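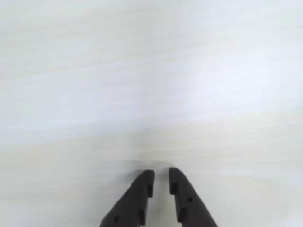 Table finish keeps a cloudy patch, tape leaves gunk

Filed under: Help Desk > Furniture & Surfaces > Open tickets

Posted January 15, 2025 by Aishwarya Thevar

Print this ticket | E-mail this ticket

Hi all, me again with the table at Neldale (the pale one with the wavy streaky grain, you know the one). I said I'd write up what I've tried so Jagadeesh doesn't have to keep asking me in the hallway, so I'm typing this with a coffee and a sore elbow.

The problem, for anyone new: one side of the top looks washed out and a bit bluish, and down the other way it goes creamy, almost yellow. I can't tell if that's the finish wearing away, leftover polish, or just the light in there. Plus every time we pull up tape it leaves a sticky line that grabs dust like crazy!

What I've done so far:

Try 1. Warm water and a drop of dish soap, soft cloth, wiped along the grain. Got the crumbs and the fingerprints. Sticky line still there.

Try 2. The Zastitz spray from the supply closet. I left it on for 3 minutes, wiped, did it again. The gunk rolled up into little balls and came off with a plastic card, so yay. The washed-out patch looked the same to me though.

Try 3. Pulled the blinds down and looked again under just the ceiling light. The patch seemed smaller. Morena Colombo looked too and said she couldn't see it at all, so now I don't trust my own eyes.
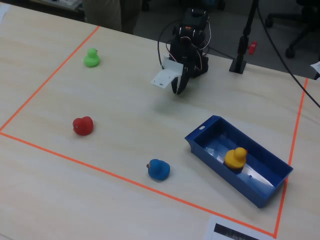 The orange tape is what I'd really like to sort out, because we do need the area marked. The ducks have to stay inside the lines, and the yellow one goes in the blue tray, and without an edge to look at everybody's idea of "inside" is different. I don't mind which tape we use. I just want one that peels up clean, and orange is nice and easy to see on that light wood.

Reply from Thabiso Molefe: Peel it low and slow, pulling back over itself, and hit it with a hair dryer first. Don't leave it down through February, please. Also, Unnithan has a low-tack roll for 39 dollars a case, I can add it to the next order.

My reply: Yes please to the low-tack! I'll try the hair dryer on the short end first. Still want somebody to look at the pale patch. Sharada, could you come by with the finish samples? I'm leaving this one open.

Status: open, waiting on Sharada Subramaniam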